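About Sellow

Equipment planning for laundries, linen rooms and housekeeping departments

Sellow helps organizations decide whether, when and how to buy automated equipment for handling cloth. Our clients are hospital linen services, hotel groups, uniform rental plants, school districts and a small number of retailers. We do not build machines and we do not sell them. We are paid by the organization making the purchase, under a written agreement, and we accept no commission or referral fee from any supplier.

The firm was formed by former purchasing officers and plant engineers who had worked on both sides of the bidding table. Our main office is in Dralska, where we also keep a trial room for the study of handling tasks. A second office in Yuen serves clients who plan on a school or hospital budget year.

What we do

Most of our work begins well before a request for bids is written. A client comes to us with a task that takes up staff time, such as folding, stacking or sorting, and a question as to whether the task can be given to a machine at a price the budget will bear. We study the task as people do it now. We then prepare a plan that states what should be bought, what should be left alone, what the change will cost over its full life, and in which budget year each part of that cost will fall.

A standard plan from Sellow contains the following sections:

Task record. A written account of each handling step, the items handled, and the conditions under which the work is done.

Equipment range. The classes of equipment suited to the task, from simple fixtures and tables up to robot arms with grippers, with the known limits of each.

Site needs. Floor space, power, network, lighting, guarding and access for cleaning.

Full cost schedule. Purchase, delivery, installation, training, spare parts, service contracts, software fees and removal of old equipment.

Staffing effect. Hours released, hours added, and the positions whose duties would change.

Timing. A calendar tied to the client's own approval dates.

To date we have prepared over 200 plans. In 127 of them the recommendation was to purchase. In the remainder we advised the client to wait, to rent, or to improve the work area first. We regard all of these as proper results, and our fee is the same in each case.

The Dralska trial room

Supplier data sheets describe a gripper by its opening width, its force and its weight. They say much less about a thick towel with a heavy hem, and it is the towel that the client needs handled. For this reason we maintain a trial room where handling tasks are carried out with hand-held grippers on a plain white work surface. A person holding a gripper meets many of the same limits that a machine would meet: two fingers in place of five, a fixed opening, and no sense of touch beyond what passes through the handle. What we learn there goes directly into the task record and, later, into the wording of the bid.

Clients may send their own stock for trial. We ask for 15 pieces of each item, taken from regular use, together with a note of how the item is to be folded and where it is to be placed. New stock is accepted only when the client has none in service.

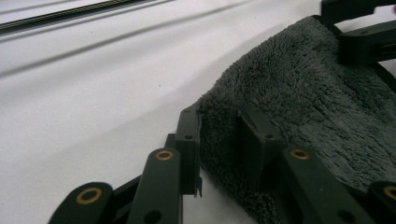
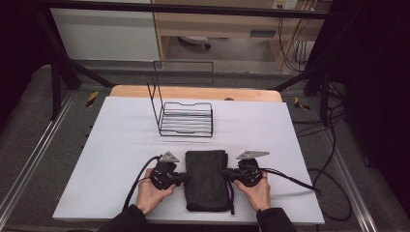
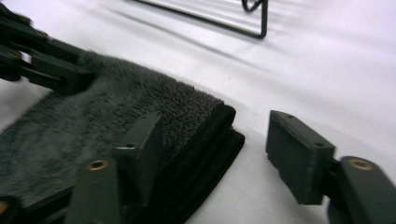 Handling trials with hand-held grippers and dark fabric, Dralska trial room.

Trials are recorded and the recordings belong to the client. They are kept for the length of the agreement and may be shown to bidders with the client's permission. Several clients have attached them to their bid documents, and we encourage this practice. A bidder who has watched the task is able to quote on it with fewer reservations, and fewer reservations usually mean fewer change orders after award.

How we approach a budget

Public and nonprofit clients in particular must defend an equipment request line by line. We prepare our schedules with that in mind. Each figure is marked with its source - a written quote, a published price list, or our own estimate - and estimates are kept in a separate column so that they may be replaced as quotes arrive.

We draw our clients' attention to four areas that are often left out of a first request:

Gripper fingers and pads. These are wearing parts. The quantity needed in the first year should be bought with the equipment and charged to the same account.

Tables, racks and fixtures. The surface on which cloth is laid, and the rack or bin to which it goes, affect the result as much as the arm does. They should be specified together.

Cables and floor work. Power and data routes must be planned before delivery. Cables left across a work surface or walkway are a common finding in our site reviews.

Staff time during start-up. Existing staff will be needed to run the old process and learn the new one at once. The overlap should be funded openly.

For smaller organizations we offer a short review, limited to one task and one site. It is delivered as a written report with a cost schedule and does not include a trial unless one is requested. Many clients begin with this review and return for a full plan in the following budget year.

The Miltent schedule

The Miltent schedule is our standard form for comparing bids. It was first prepared for a regional linen cooperative and has been revised regularly since. It places every bid on the same footing by setting out the cost of each option per 200 pieces handled, with labor, service and wearing parts included. Clients receive the blank form at no charge with any agreement and are free to go on using it after our work is complete.

The form also contains a page for matters that cannot be priced, among them noise, ease of cleaning, the distance to the nearest service technician and the supplier's record of answering calls. We ask that the staff who will work beside the equipment complete this page themselves.

Independence and conduct

No member of the firm may hold a financial interest in a company that makes or distributes handling equipment. Gifts, paid travel and the extended loan of equipment are declined. Where a member of staff has previously been employed by a bidder, that person takes no part in the evaluation, and the client is informed in writing before the bids are opened.

Client records are held in confidence. We do not publish client names, and we ask that prospective clients who wish to speak with a reference allow us time to obtain consent.

Working with us

New agreements are accepted throughout the year. Organizations whose budgets are settled in May are advised to contact us by the preceding fall, so that trials can be completed and quotes obtained before the request is due. Urgent work is taken on when staff are available - please state the approval date in your first message.

An initial inquiry should include the task under study, the type of items handled, the address of the site, and the name of the department that will hold the budget. Drawings and photographs of the work area are welcome but not required. A member of the planning staff will reply with a proposed scope and a fixed fee.

Visits to the trial room are by appointment. Visitors are asked to report to the front desk on arrival and to wear closed shoes.

Sellow - Offices in Dralska and Yuen

Page last reviewed 12/13/21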